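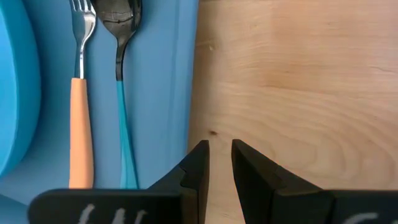
Fork and spoon on the blue tray, seen from the gripper.

Can a robot set and clear a small table yet?
Posted by Drurgate in Household Machines

Hello all. My mother runs a guesthouse in Graltstead with 13 rooms, and every morning there are trays to lay and later to clear. I am thinking about a two-arm machine for this, only for plates, forks and spoons, no glasses. Is this possible today for a normal person, or must I wait some years? I can do simple programming and I have a free corner in the kitchen. Please excuse my English.

Asuka Honda
I work with this kind of table task, so I can tell you what I know. Picking up one fork from a known place is not difficult now. Thin things lying flat are harder than cups, because the fingers must come very low and close at the correct angle. A shiny spoon can also confuse the camera, and a clear handle is worse than a painted one. When two pieces lie close together, the gripper easily pushes the second one away.

Plates are a different problem. You need to catch the rim, and a shallow rim gives little to hold. Often we let one arm tilt the plate and the other arm take it - slow, but more safe.
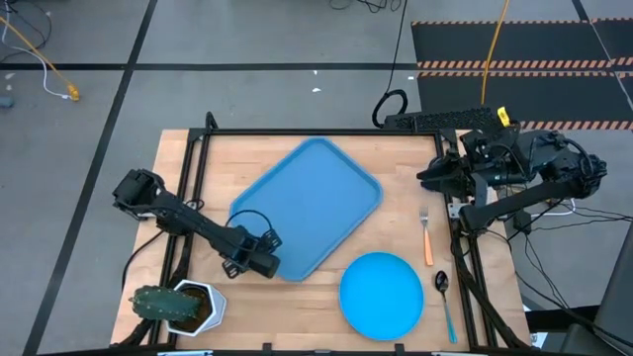 How long does it take to teach such a job?
For one tray layout I recorded 600 demonstrations by hand, and after this it worked on most tries if the light stayed the same.

For a guesthouse I would say wait. Your mother can clear a tray in 20 seconds, and my arms need 2 minutes when all goes well. If you want to learn, buy one small arm and begin with spoons with thick handles. Fix the table well to the floor, otherwise every calibration is lost when a person bumps it.

Floretti
no. get a dishwasher

Kovács
I agree mostly with Asuka. One thing I would add is the washing. Food on the fork changes everything, and the fingers need cleaning too, so ask the seller about this before you pay. In our workshop we use an arm only for sorting clean parts into bins, and even there somebody looks at it every hour. Tell us in May how you decided, I am curious.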